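Calibrar la apertura de la pinza Pamon

Antes de tocar el brazo, repita el ajuste en el simulador. Necesita el controlador Skument conectado y el modelo de la pinza cargado.

1. Abra la pinza del todo y anote el valor del servo. En la mía son 400.
2. Ciérrela despacio, hasta 60 como mucho – más abajo el servo zumba.
3. Guarde los dos valores en el perfil y reinicie el controlador.
4. Vuelva a abrirla, sin pieza entre los dedos, y mire si quedan simétricos.

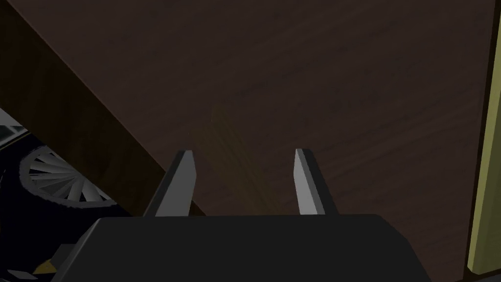
Si un dedo se adelanta, reste de cuatro en cuatro: yo me quedé en 396. Después copie el perfil al brazo del taller y pruebe a baja velocidad.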